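Malby Table and Armchair Set
Item 446 – Waletti Contract Furniture

Wooden table with matching armchairs for lobbies, courtyards and shared work areas. Visible grain.
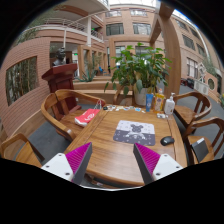
Armrests clear the underside of the top. Seat load tested to 2000 N.

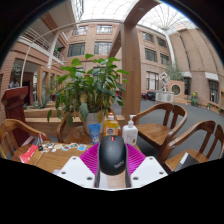 Malby table with mouse, stickers and toiletry bottles.

Lead time is 26 working days. Wipe with a damp cloth; avoid solvents.
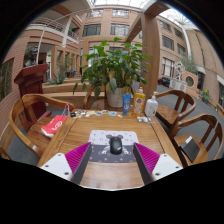 Replacement glides ship in packs of 6. Indoor use only.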